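August
Posted by Ximena Quezada
Reading time: 2 min
Print | E-mail this page

Ticket 582: Breakfast table, backdrop sagging and toaster complaint

Reported: cloth won't hang flat, letters look crooked, toast "uneven every time." Sender blames the Stikstead clips and wants up to 80 more of them. I doubt more clips will fix creases.

Checked first: the toaster. Two slices in the slot, crusts golden brown where they stick out. I can't call that uneven from the top edge, and the sender gave no dial setting. Beans, grains and the plate of sliced meat are over on the right, well clear of it.
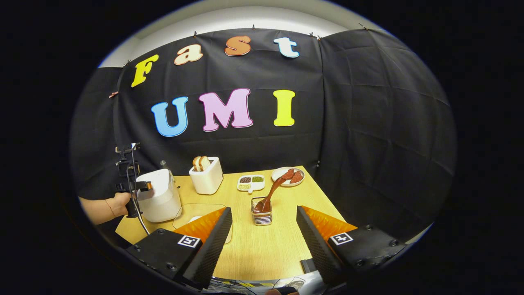
Step 2: Cloth and letters

Four clips along the top edge. The worst fold lines are on the right, where the second panel goes around the corner. Saltlow says their cloth "relaxes by itself" in 5 hours. I'll believe it when I see it. Iron it. The yellow F does tilt a little, so that part of the complaint stands.

Step 3: Crowding

McKinnon's note says the big white appliance trips the outlet when the toaster is on. No time given, no reading, no second try. Asked for all three. Also asked why Tratico quoted 200 for a new table when the complaint is about cloth. No reply yet.

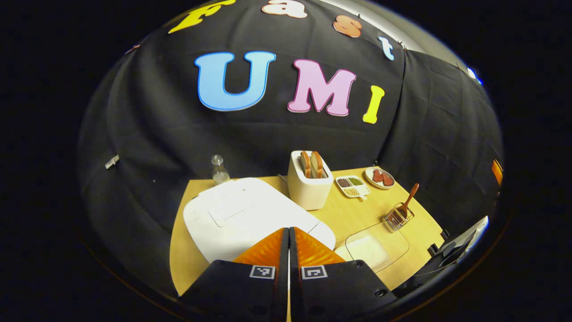 Left side of the table, with the large white appliance in front of the glass bottle.

Status: open. Clip order on hold until the cloth has been ironed.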